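Budgeting for a Vekport arm: common questions

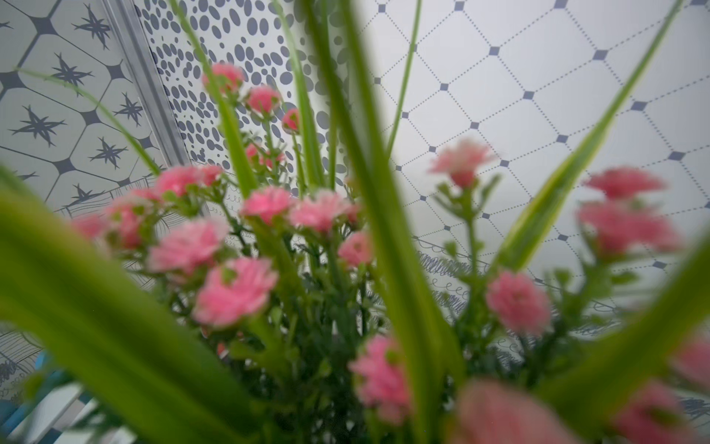
Pink flowers and long leaves at close range, patterned wallpaper behind.

What does the budget need to cover?
The arm, the gripper, a wrist camera, a mounting base and operator training. Vitale quotes the camera separately, so check that line before you sign.

How much floor space should we plan for?
Allow 47 square feet per station, including room for a person to stand beside it.

Can we rent first?
Yes. Skiradgate rents a full station for $505 a week or $345 a week on longer terms. The minimum is two weeks. Shipping is extra both ways.

Do we need a special camera for close work?
It depends on the job. At short range, nearby leaves and petals can blur while the wall behind stays fairly sharp. Ask for a lens with a shorter minimum focus distance if you handle plants.

When should we order?
Orders placed by December go into the spring build.

Who approves the quote?
Send it to Fiorella Bellini in the Plakomari purchasing office.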